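Support > Teleoperation > Recording demonstrations

Box-into-cylinder demos: policy hesitates above the rim

Celina Olszewski

We are teaching a two-handed robot to put a small box into an open cylinder by remote control. The operator wears gloves, the arms follow, and we record joint positions, hand positions and the head camera. So far we have 54 demonstrations from one operator. Training finishes without complaint, but when the policy runs, the right hand carries the box to a point just above the rim and stays there, sometimes for ten seconds or more. If it does start to lower, it usually finishes the job.

The control loop runs at 10 Hz. I have looked at the recordings and the operator also slows down at that point, to check the alignment. Is this a matter of more data, or are the demonstrations themselves at fault? The left hand does nothing in this task and I would like to know whether it should be recorded at all.

Marlina Setiawan

More data. We had the same thing on the Lubis rig and it went away once we had enough. Also check that your gloves are calibrated, ours drift after lunch.

Randa Bataineh

More data from the same operator with the same habit will give you more of the same pause. If the recorded action is "stay where you are" for two seconds out of every demonstration, the policy sees a near-identical picture with a near-zero command many times over, and it learns that command well. It has no clock, so it has no grounds for leaving.

I would do the following before recording anything new.

Plot hand speed against time for each demonstration and mark every stretch where it stays near zero while the box is above the rim. In our set of 1,449 frames from a trial batch, a large share of the frames fell in that one place. Cut those stretches down to two or three frames. Do not cut them out altogether, or you get a jump in position that the arm cannot follow.

Then change how the operator works. Ask for a slow, continuous descent with corrections made on the way down. Have them practise 13 times with recording off. A demonstration with a slightly crooked entry is more useful than one with a long stop and a perfect entry, provided the box goes in.

On our bench the cylinder is fixed with masking tape round the base, and the box is held from above with the fingers curled over it and the thumb underneath. 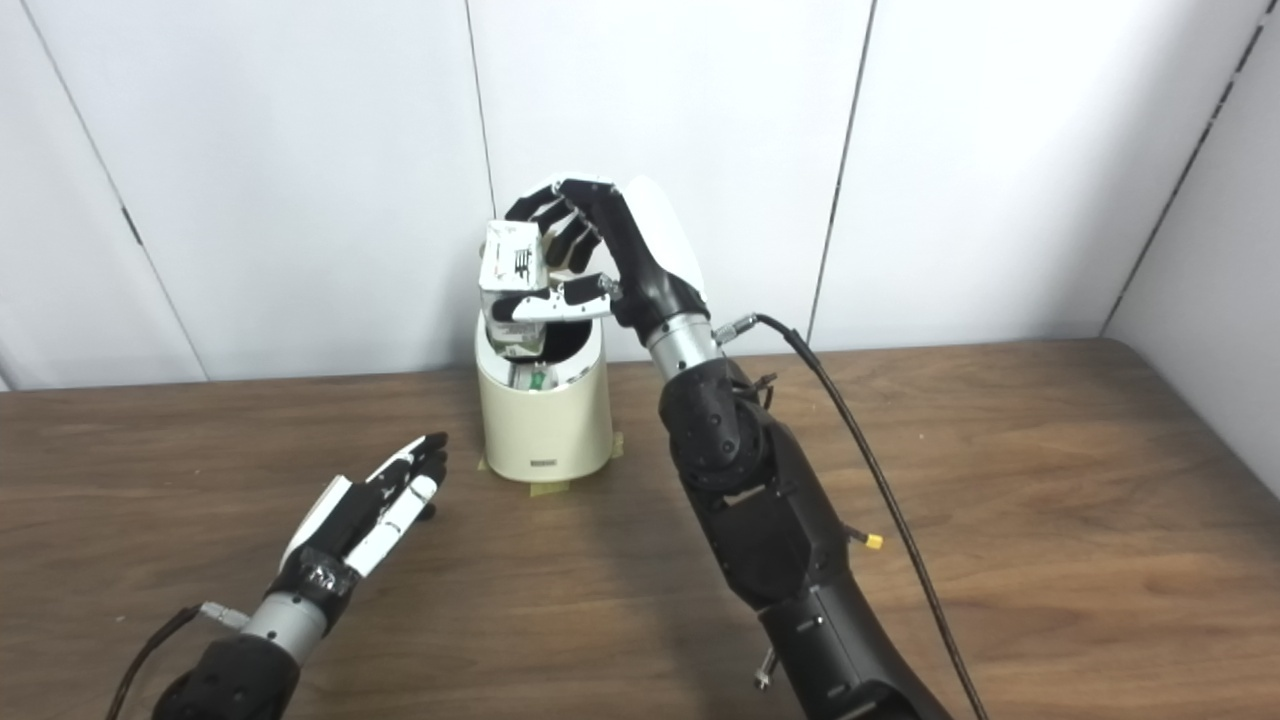 The thumb matters more than people expect at release. Open the fingers first and the box tips towards the thumb, so we have operators draw the thumb back before the fingers lift. Whichever order you choose, keep to it in every recording. Mixed release orders gave us a second hesitation, lower down.

Keep the left hand in the data. Give it one fixed resting pose, open and low, and start every demonstration from it. If it wanders between recordings the policy will use it as a cue for something.

Celina Olszewski

Thank you both. The speed plots show the stop in all but a few of the files. I will trim them and retrain before I touch the gloves.

Filed under: imitation learning, gloves, two-handed tasks, data cleaning

Related threads
Hendar glove driver drops packets after sleep
How to label a failed grasp in a demonstration
Two operators, one policy: mixing styles
Wrist cable catches on the forearm during wide reaches
Gritel recorder: changing the frame rate part way through a set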